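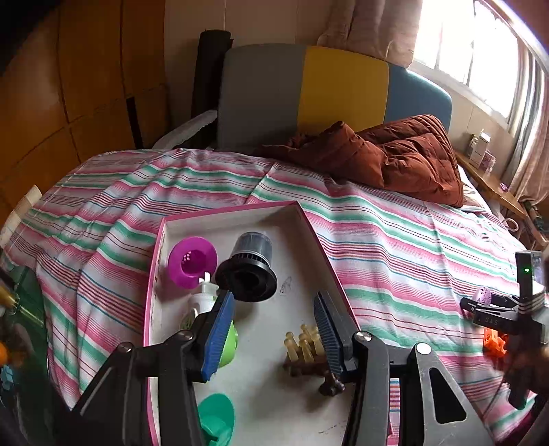 The Wanitz pad casting kit is sold for making soft ribbed finger pads for small two-jaw grippers. It costs $61 and has enough material for several pairs if you don't waste any. I bought it in February after wearing out the flat pads on my hand-held gripper, and I have been casting, fitting and recasting since then. The pads I use most are a bright blue one on the left jaw and a darker blue one on the right, from two different batches. Most of my testing is done at home, on the bed, over a shallow cardboard tray with pink edges. In it I keep things that are awkward to pick up in different ways: a magenta bowl with a wide flared rim, a tilted black and clear cup shape, a brown toy piece with cream pegs, and a white plug-like thing with metal prongs that stand straight up.

What you get

The box has two bottles of silicone (part A and part B), a small bottle of blue pigment, two open-top molds, a bag of mixing cups, wooden sticks, and a set of thin backing plates with holes already in them. There is one sheet of instructions, printed on both sides. The molds are firm plastic and well finished. Both are the same shape, so you can pour a left and a right at the same time.

No release spray is included. The instructions say you don't need it. On my first pour the ribs came out clean without any, and on my fourth pour one rib tore at the corner. I have used a wipe of dish soap in the mold since then and have had no more tears.

You also need a scale. The sheet says the parts can be measured by volume using the lines on the cups, but the lines are faint and the silicone sticks to the sides. One pair of pads takes 29 grams of mixed material, and at that size a small error matters. My first batch was measured by volume and the surface stayed tacky. The second was weighed and came out fine.

Casting

I did the first two pours on the kitchen counter and the rest at Hosum, the shared workshop where I rent a shelf. The workshop is better for this, mainly because the benches are level. The molds are shallow and a counter that is slightly off will give you a pad that is thicker at one end. Put a level on the mold itself before you mix.

Working time was enough for me to mix, wait for bubbles to come up, and fill both molds without rushing. I had a few bubbles in the first pair, all on the back side where the plate goes. Tahmineh Kiani, who pours a lot of soft parts at Hosum, showed me how to fill from one corner in a thin stream and let the material run across the ribs. It worked and I still do it that way.

Leave them overnight. The sheet says they can be pulled sooner, and they can, but the ribs are soft at that point and pick up fingerprints.

The pigment is strong. One drop gives a bright color. With two drops you get something much darker, and it is easy to squeeze out a second drop by accident. I can't feel any difference between the two colors in use. If you want a matching pair, mix both from the same cup.

Fitting

The backing plates are made to fit the Farno hole pattern. My gripper does not use it, so I drilled two new holes in each plate. The plates drill easily. Clamp them to scrap first or they will spin.

The screws in the kit were too short once the plate was against the jaw. I used longer ones from my own drawer. This has been mentioned in other reviews and I would expect Wanitz to change it, but my refill box came with the same short screws.

Check your clearance before you tighten anything. The pads are thicker than the flat ones I had, so the jaws no longer close all the way unless you shim or move the mounts. For my use I left it. If you pick up paper or thin card, you will need to deal with it.

In use

Cups and bowls are where the ribs help most. With the old flat pads I had to get a cup lined up squarely before closing or it would turn in the jaws. With the ribbed pads I can take it at an angle and it stays put. A flared rim is still hard. The pads push outward along the slope, and I usually have to go for the edge of the rim with one jaw inside.

Small pegs are good as long as you want to grab one and it sits between two ribs. If it lands on top of a rib it tends to roll. Metal prongs are not a problem for grip, but they mark the silicone. I have a row of small dents in one pad now. They have not turned into cuts.

Dust is the main annoyance. The surface grabs lint from bedding and clothing, and a linty pad slips. I rinse mine in warm water with soap and let them air dry. Wiping with a dry cloth makes it worse.

Emília Vávra tried my spare pair on her bench arm at Hosum, which closes harder than a hand squeeze does. Two ribs split near the base within the week. She has gone back to her molded Farno pads and recommends those for anything with a strong motor. I would agree. These pads are soft, and the kit offers only the one hardness.

Compared with buying pads

The Hrubý ready-made pads are better if you only need one pair. The finish is more even and they arrive with the right screws. The casting kit makes sense if you go through pads quickly, if you have an odd jaw, or if you want to try changes. I have been pouring thinner ones by underfilling the mold, and that is a thing you can't do with bought pads.

Good points
- Ribs come out sharp and consistent when the mix is weighed
- Two molds, so a pair takes one pour
- Plates are easy to drill
- Refills can be bought without the molds

Bad points
- Screws too short
- Faint lines on the mixing cups
- Holds lint
- Only one hardness

I would buy it again for hand-held work. I have ordered another refill and plan to try a pair with the ribs running the other way, using a mold I am making myself from leftover board. If the shape releases cleanly I will add a note to this page.

Filed under: Reviews > Home builds > Grippers and fingers

Related reviews
Hrubý ready-made pads, short and long
Farno jaw mounts: which hole pattern do you have?
Pocket scales for small resin and silicone batches
A level casting shelf from scrap board

Get new reviews by email once a month. You can unsubscribe at any time.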